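The Case for the Worn Divider Box

There is a recurring argument in small electronics warehouses about what to do with partitioned cartons once they have made a few trips. One side says a carton is a consumable and should be flattened after a single use. The other side says it should run until it falls apart. I have packed and received power supplies for long enough to have held both positions. My present view is that the interior grid deserves a longer life than it usually gets, and that the outer wall deserves far less of the attention it receives at inspection.

The part at issue is the ordinary slotted divider set: strips of corrugated board cut halfway through and interlocked so that they stand up as cells. It weighs very little, ships flat, and needs no tape. For a computer power supply, which is a dense metal block with a soft tail of cables on one side, it does two jobs. It keeps one housing from striking the next, and it gives the cables a defined place to sit. The second job gets almost no mention in packing specifications. I think it matters more.

Consider the usual damage on arrival. At Millard, where I did receiving before moving to the bench, we kept a return log for one product line over a full season. Of 2565 units received, 432 needed some handling before they could be shelved. Very few of those had a dented housing. Most had a cable fault: a connector latch snapped, a lead trapped under the neighboring unit, a sleeve rubbed through at the point where it leaves the case. A supply with a scratched lid can be sold. A supply with a broken latch on the main connector goes to the bench, and the bench costs money by the minute.

Cable faults come from loading order and orientation. If the unit goes in housing first, the cables finish on top, visible and loose enough to be lifted out by hand. If it goes in cables first, the full weight of the block rests on the connectors for the whole trip. A cell does not prevent the second mistake. It does make the mistake easy to see, provided that the packer fills one cell at a time and leaves the flaps fully open until the last unit is down.

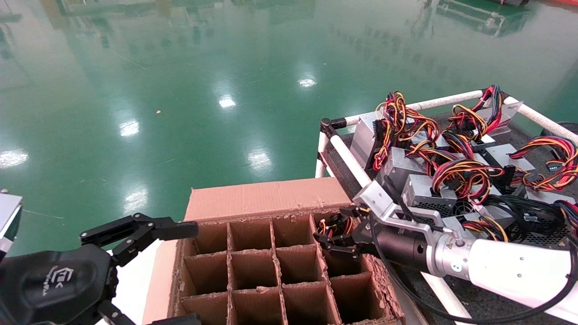

Divided carton during loading, rear corner cell in use. Note the torn right rim.

The rim is the detail that inspectors tend to fix on. Under the rule we used at Tasovdale, a carton with exposed layers along the top edge was rejected on sight. I followed that rule for two years and now consider it badly aimed. The top edge of an open carton is where hands, sleeves and cart rails make contact, so it frays first. It carries some stacking load when the carton is closed, and for that reason a frayed carton should not go at the bottom of a pallet. For movement between a cart and a shelf inside one building, the fray has no bearing on the contents.

What does have a bearing is the slot fit. The dividers hold their shape by friction at each crossing. After repeated loading the slots widen, the strips start to lean, and a cell that was square becomes a diamond. A housing dropped into a diamond cell binds on two corners. The packer pushes, the strip lifts, and the unit next to it rises with it. The check for this takes a few seconds. Press down on each crossing with one finger. If the strip stays put when the finger is released, the set is serviceable. If it springs up or slides sideways, take the set out and put in another. Rough edges on the strips are not a cause for rejection unless loose board is shedding into the fans.

Huiling Tian, who ran the bench at Millard during my last year there, disagreed with me about that final point. Her position was that any rough board near a fan opening is a source of dust, and that dust found inside a unit under warranty is difficult to argue about. She wanted molded trays. I take the objection seriously. Molded trays are cleaner and hold their dimensions. They are also cut to one housing size, and a warehouse that handles mixed stock ends up storing several kinds of empty tray, each taking up as much room as a full one. The cardboard grid folds to the thickness of a magazine. My compromise is to load units with the fan side facing a wall of sound board and to retire any strip with hanging fibers longer than a fingernail.

Loading sequence is the other place where opinion substitutes for thought. Many packers start at the front because it is closest. I prefer to begin in a rear corner and work along the back row before coming forward. The arm then never has to pass over a filled cell, and the cables of finished units are not dragged by a cuff or a glove. With the source cart on the right, the first unit goes to the right rear corner, and the row proceeds left. This puts the shortest reach at the start, and the longer reaches come over open cells only. On the next row the same order is repeated.

Esther Makokha at Gachanja runs the reverse pattern, filling the far corner from the cart first so that reaches get shorter as the packer tires. Her team handles 400 units in a shift and her cable faults are low, so I do not claim that mine is the only workable order. The point is to have one. A packer who picks cells at random will sooner or later leave a gap in the middle of a full carton, and a half-hidden gap is how a short shipment gets signed for.

Floor position deserves a short paragraph. A carton on the floor is stable and cannot be knocked off a table, and the open top is well below the deck of most carts, so units travel downward under control. The drawback is the back. Anyone loading by hand for more than an hour should have the carton raised on a low stand. The floor itself should be swept before the carton is set down. A screw under the base will work through single-wall board if the loaded carton is dragged, and loaded cartons do get dragged whatever the posted instructions say.

As for cost, the usual reply to all of this is that new dividers are cheap. They are cheap to buy. They also have to be received, counted, stored dry, assembled and eventually baled, and each of those steps is done by a person who could be packing. When the Sarnska depot changed from single use to inspection by slot fit, the largest saving was in assembly time. A set that stays in its carton does not have to be built again.

My recommendation is therefore narrow. Inspect the crossings, ignore the rim for internal moves, keep the cables on top, and write the loading order on the inside of a flap where the packer can read it. Cartons that leave the building on a pallet should still be new, or close to it. Mark the others with a stripe of tape on one side panel so that they stay out of outbound stock.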